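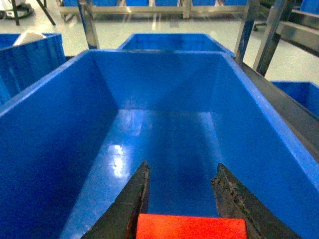
A blue plastic storage bin with nothing in it.

Small companies are told to put their name on everything, and most of them do. Mugs, pens, tote bags, stress balls in the shape of a truck. I ran purchasing at Tisden for long enough to sign a lot of those orders, and I think most of that money should go to the box the product ships in.

Last November we got a quote for 2,513 printed tote bags to hand out at the Kallau trade fair. The price wasn't bad. The trouble was that we already had 238 bags left over from the fair before, in a color we no longer use, with a phone number that now rings at a dentist's office. Someone had to decide what to do with them and the answer was to put them back on the shelf.

Paula Bucur, who handled our mail orders, wanted to spend the same amount on the outer carton. Plain brown board, one color of ink, the name on two sides and the return instructions under the flap where a customer would find them. I argued against it at the time. A carton gets torn open and flattened, and a bag hangs in a kitchen for years.
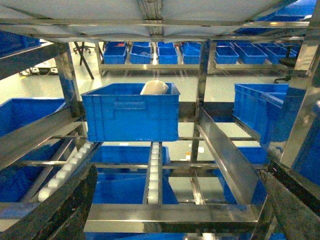 I have changed my mind on that. The bag hangs in the kitchen of a person who stopped at our table for candy. The carton goes to a person who paid us. It sits on a porch, gets carried past a neighbor, and spends a week in a hallway waiting for recycling day. Every one of those people either bought something or lives next to someone who did.

Giveaways can work. Kevham sells paint, and their stir sticks have the name and the drying times printed on them, so they get used in front of the open can. Cozma did a tape measure that I still have. Both items belong to the job the customer is doing. A stress ball belongs to no job I know of.

My rule now is simple enough. If the item wouldn't be missed by a paying customer, don't print it. Fix the carton first, then the packing slip, then the label on the product — and if there is money left after that, order 4 or 5 sample giveaways and leave them in the break room. Whatever is still lying there at the end of the month can come off the list.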